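Search this site Enter keywords Go

October 22, 2018
By Ermira Hodžić

When I called the service desk of Griletard in February, I expected to speak with a salesman. Instead they gave me the person who writes the kitchen tasks for their rental kit, a two-armed system which a customer can hire by the month, with training included. We spoke two times, once by phone and once at her desk in Grivstead. She asked me to leave her name out, so I call her the task writer.

The kit is sold together with software from a smaller firm, Climenow, and it is meant for people who want to try household work with robots but have no workshop of their own.

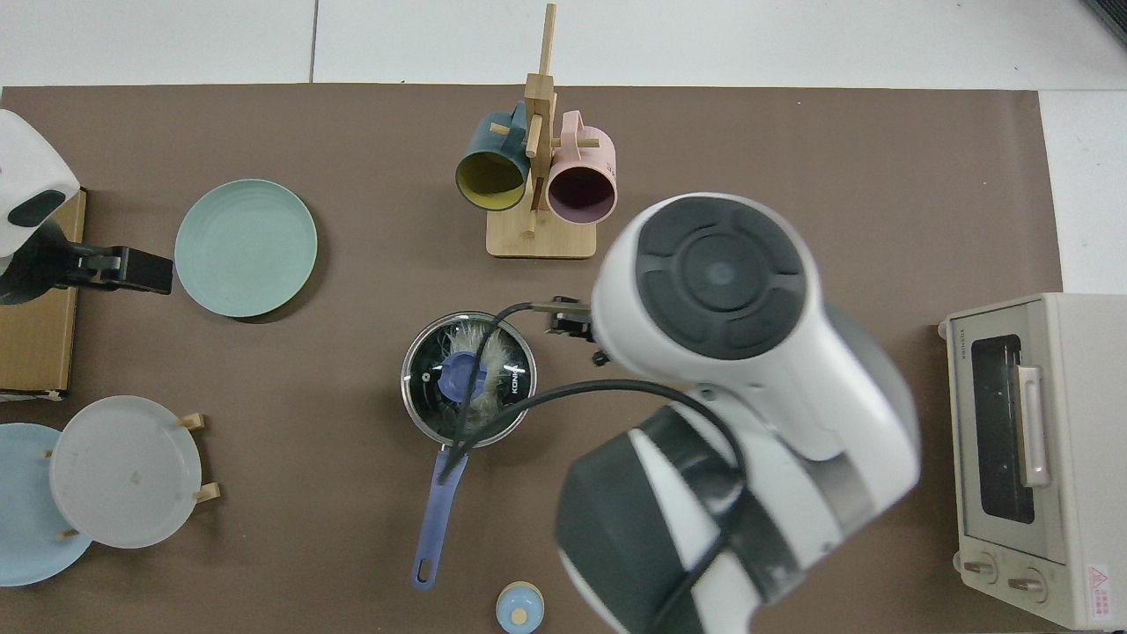
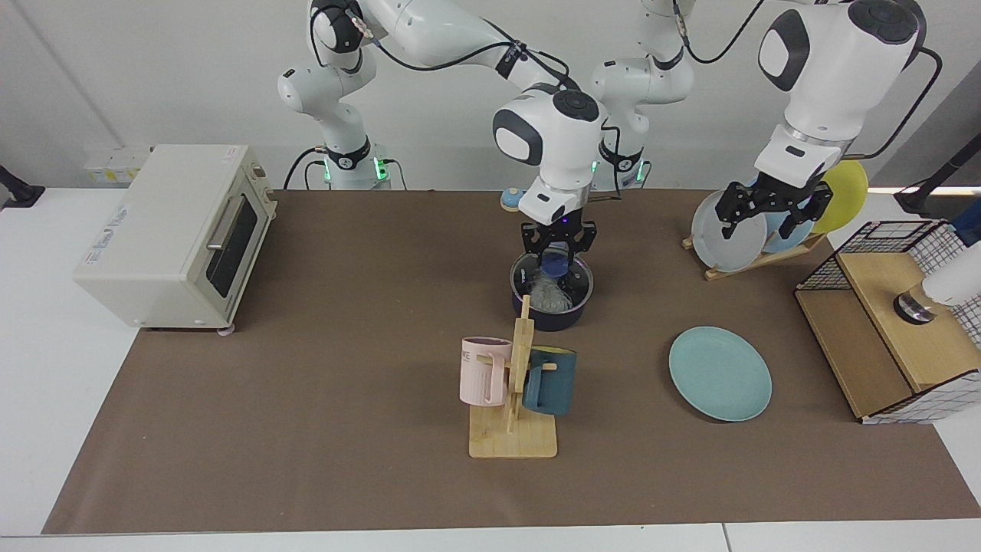
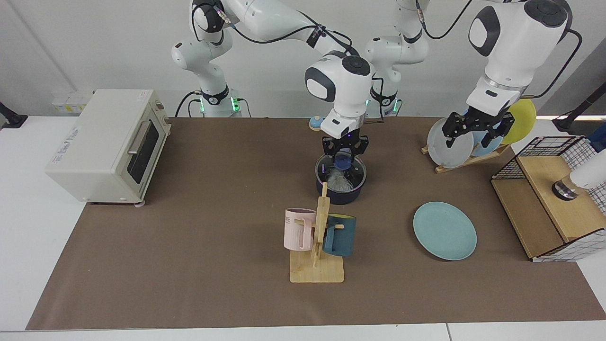
Two arms, a brown mat and ordinary kitchen things.

I asked her first why kitchen things, when most customers I know want to move boxes. "A box forgives you," she said. "You push it a little wrong and it is still a box. A lid is round, it is slippery, it has a knob in the middle, and if you hold the knob badly the lid turns. I learn more from a lid in one hour than from boxes in a week."

The basic contract gives the customer two arms, the grippers, the cables, a laptop with the software already on it, and three days of training at the customer's place. The things for the table the customer must buy alone. This surprised me, and I said so. She laughed a little. "We tried to send them. The plates came broken and then we had discussions about who pays. Now we send a list, and the customer goes to a normal shop."

The price is 238 a day for the first month, and less if one stays longer. I told her that this is much for a small school or a repair shop. She did not argue. "It is much. If you only want to see an arm move, please do not rent from us, go and look at a video. It makes sense when you have a person who will sit with it every day."

Her own customers, she told me, mostly underestimate the two-arm part. One arm they understand quickly. With two, they must decide which arm holds and which arm works, and they must decide it before they begin. "People want both arms to be busy all the time," she said. "It looks nice. But very often the second arm should only hold the plate and be quiet. I say this in every training and on the second day they have forgotten."

We also talked about what does not work well. She was more open here than I expected from somebody who is paid by the firm. Soft things are difficult, she said, and a thin plastic bag is worse than a sponge. Clear glass is a problem for the software. The cables need attention, and a customer who does not check them in the morning will sooner or later catch one on something. The manual explains this on page 5, but she thinks it should be on the first page – in big letters.

Before Griletard she worked for Dewulf, where she repaired coffee machines for offices. I asked if this helps her. "Every day," she said. "I know how a person leaves a kitchen. The cup is not where it was yesterday. So I move my things between the tries, a little to the left, a little turned. Some customers do not like it, they want the number of good tries to be high. But then they take the kit home in their head and the real kitchen is different."

For support there is a telephone line on working days and a shared folder where customers put their questions. The answers in the folder were useful to me, though not always polite. The phone line I tried three times. Two times somebody answered quickly, and one time I waited until the music started again from the beginning.

My last question was what she would change if the firm allowed it. She thought for a long time. "Softer finger pads," she said, "and a second set of them in the box. They wear down, and then the customer believes the software has become stupid and writes me a long letter." Griletard told me later by e-mail that extra pads can be ordered separately, and that the delivery takes one week.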